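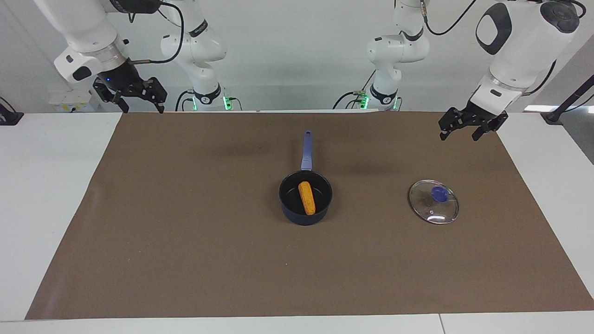 *Two arms, one saucepan and a glass lid on the work mat.*

**Okonkwo wants $3173 a month for kitchen help**

Nov 8, 2023

WOSTAU – Okonkwo has put its two-armed kitchen robot up for rent, and the price will stop a lot of small cafes right there. The $3173 monthly fee covers the arms and setup. Repairs are free for the first 17 days, then billed by the visit.

The company says the service, called Dirkerby, can learn 54 kitchen jobs. Its price sheet doesn't say how long any of them take, or how often the arms drop something. We asked for both numbers and got a brochure. 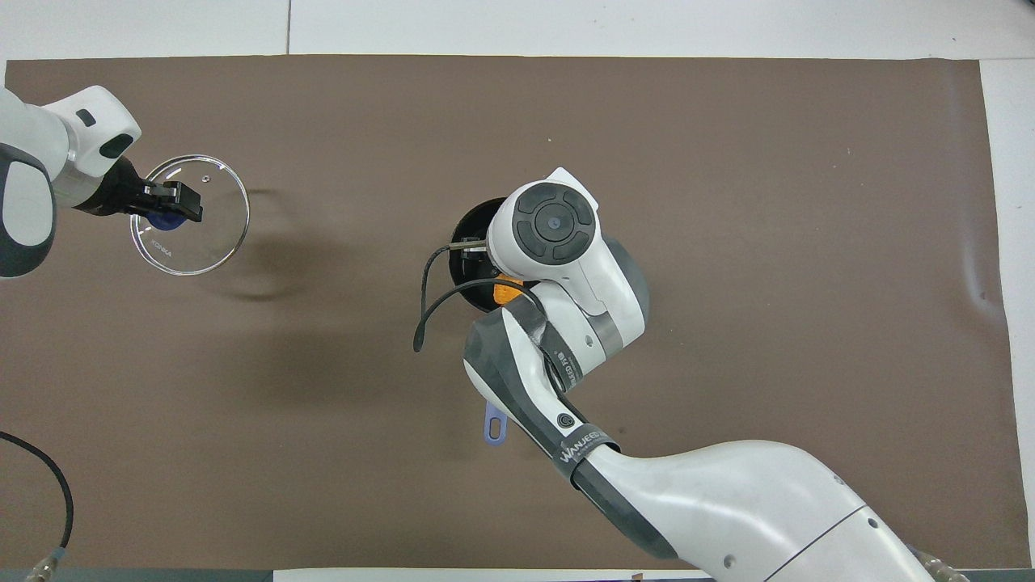
*One gripper holds the pot lid while the other arm reaches over the pot.*

Handling a lid is a fair test of two arms. It's also a job most cooks do without looking.

Rentals start in January in Castulbridge. The shortest contract is a year, and there is no trial period.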